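Engineering > Manipulation Software > Simulation > Meeting minutes

Filed under: Planning & Perception, Working Group Notes

SIMULATION WORKING GROUP — MINUTES
June 1, 2024

Present: Kam-wah Tsao (chair), Li-hua Yau, Kwan-ho Ko, Ho-yin Tsang
Apologies: Li-hua Chu
Minutes: Ho-yin Tsang

1. Previous minutes

Accepted with one correction. The replay tool belongs to the Tronelon repository and should be listed there. Ko to move the ticket.

2. Camera extrinsics

Yau reported on the wrist camera transform in Loronmont. The renderer and the planner read the mount pose from separate files, and the two files disagree on rotation order. The error is small when the wrist is level and grows as it rolls. The planner file will become the single source. Yau has a branch that makes the renderer load it at startup and fail if the old file is still present.

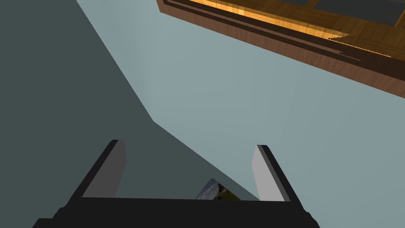
Tsao asked whether recorded episodes need to be rendered again. Yau said joint states are stored separately from images, so they can be, at the cost of one overnight run. Agreed to wait until item 3 is closed, to avoid rendering twice.

3. Segmentation at lighting boundaries

Ko presented results from the plane segmentation node. Batch 436 splits one wall into separate planes wherever a hard shadow edge crosses it. The color term in the clustering cost is weighted too high against the surface normals. Lowering the weight removes most of the false splits but merges thin objects into the surface behind them, flat cards in particular.

Two options were discussed:
- keep the weight and add a merge pass on coplanar neighbors
- lower the weight and run a separate detector for thin objects

Ko prefers the merge pass. Tsao does not want a second detector in the loop while the perception node is already close to its time budget. Merge pass agreed. Ko to write it as a stage that can be switched off in the config.

4. Approach planning near open doors

Tsang described planner behavior with both arms extended toward a doorway. Door leaves are loaded as convex hulls. For a leaf that is swung open this is acceptable. For the door frame it is not — the hull closes the opening, and every path through it is rejected. The frame has to be decomposed into separate boxes for the jambs and the top beam. 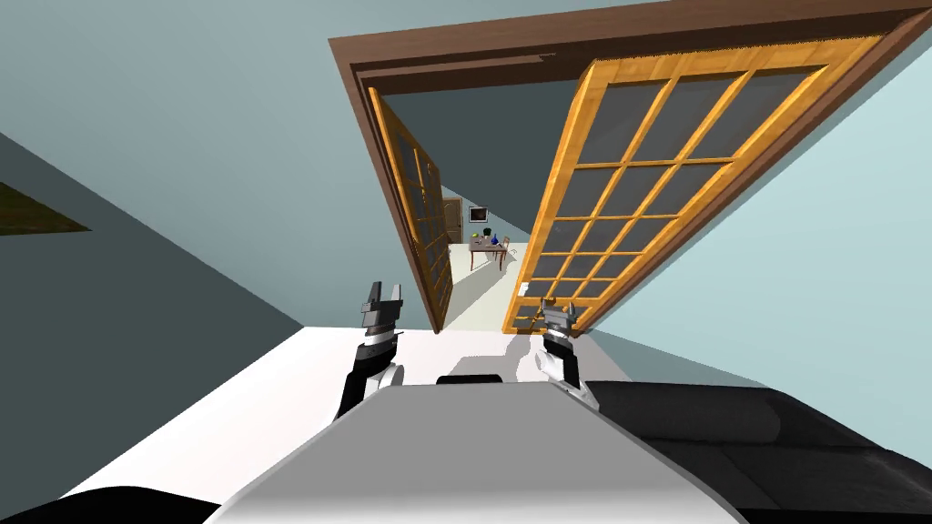
Fig. 2. Both grippers facing the open glass-paned doors, head-on approach case.

Glass panes were raised by Yau. The simulated depth camera returns a solid surface for them, and a real sensor often will not. No change for now. Panes stay solid in the collision model in either case, and the depth behavior will be handled under sensor noise. Tsao asked that this be written into the scene notes for Sakudent, so that the next person to load the scene does not file it as a bug.

Tsang also noted that the planner samples both arms jointly even when only one has a goal. Holding the idle arm fixed should cut planning time, but it also removes some valid paths in tight spaces. To be measured before any decision.

5. Finger visibility and the grasp mask

The self-mask removes gripper pixels before segmentation. It is generated from the collision mesh, and that mesh is padded. The padding takes a strip of valid pixels along the inner side of each finger, where a target is most likely to be. Yau proposed generating the mask from the visual mesh and keeping the padded one for planning only. Agreed.

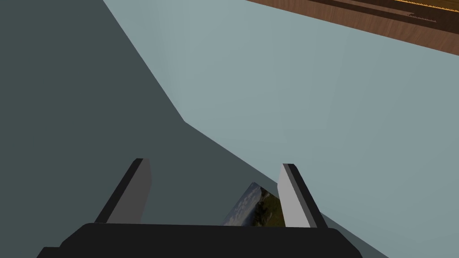
Page last modified by htsang, revision 722

Ko asked for a regression test that compares the old and new masks over a fixed set of wrist poses. Yau will add it to the nightly suite under ticket 41.

6. Actions

Yau — merge extrinsics branch; visual mesh mask; mask regression test
Ko — coplanar merge pass with config switch; move replay ticket
Tsang — box decomposition of door frame; timing with idle arm fixed; Sakudent scene notes
Chu — review of the sensor noise model, carried over

7. Other business

Tsao reminded the group that config changes need a changelog entry in the same commit. The freeze for the November release applies to message definitions as well as code.

Next meeting to be set once the merge pass is ready for review.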